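Flovomik Worktop Helper: your questions answered

Thank you for stopping by! We've gathered up the things people ask us most often about the Flovomik arm kit, both in the Cultelstead showroom and by email, and tried to answer them as fully as we can. If you'd like to skip to the bit you need, please do, though the setting-up questions are worth reading in order if you've only just opened the box.

What do I get in the kit?

The arm itself, the two-finger gripper (already fitted, so please don't try to take it off straight away), the small wrist camera, a power supply, the clamp, and a printed guide that we're rather proud of. You'll also find a bag of spare screws, and yes, there are more in there than you'll ever need.

Will it work on my worktop? Mine is quite patterned.

This is far and away our favourite question, and we do understand the worry. Plenty of people have stone or stone-look surfaces with veins and swirls and odd little specks in them, and wonder whether the camera will take every mark for something to be picked up. The kit has a short routine called Surface Learn for just this. Clear the patch you want the arm to use, open the gripper wide, and let the arm look at the bare surface from a few different heights. It takes 5 minutes or so, and you only need to do it again if you move the arm or change the lighting a good deal.

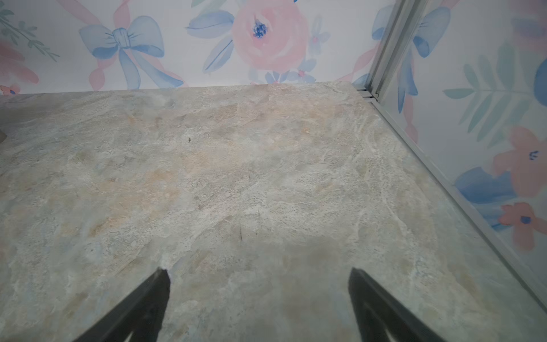
Wrist camera view of a mottled worktop, gripper open and nothing between the fingers.

Do give the surface a wipe first, mind you. A crumb left behind during Surface Learn may be treated as part of the pattern, and then the arm will cheerfully ignore crumbs in that spot for evermore (or until you run the routine again, anyway).

Does busy wallpaper behind the worktop matter?

Much less than you'd think. You can draw a line in the app along the back edge of the worktop, and another down the side if there's a wall or a rail there, and the arm leaves everything beyond those lines out of its reckoning. Flowers, ribbons, leaves, tiles, the lot. Take your time over the corners, where people tend to cut in a bit too far and lose useful space.

Why are the tips of the fingers always in the picture?

They're meant to be! The software uses them to judge where it is in relation to whatever it's reaching for. If one finger drops out of view, the camera has most likely been knocked, and you'll want to loosen the bracket, nudge it back and run the alignment page again.

How much can it lift?

The standard gripper is rated to 300 grams. That covers teaspoons, egg cups, small packets and a good many other things, but please don't ask it to lift a full mug.

Can I fit other fingers?

You can. The Trumer soft fingers are the ones most people go for, and they're kinder to anything with a glaze on it. The Väisänen long set gives you a further reach, but the limit comes down to 200 grams with those on, and you must tell the app which set you've fitted before you switch the arm on.

Is there a guarantee?

There is, for 3 years from delivery, covering the arm, gripper and camera. Finger pads count as wearing parts and aren't included, but they're not dear and we keep them in stock at Cultelstead.

I'm still stuck. What now?

Send us a message through the contact page with your serial number and a saved view from the wrist camera, which saves ever so much back and forth. We read everything, and we generally reply the next working day.

Page last updated 2019-10-27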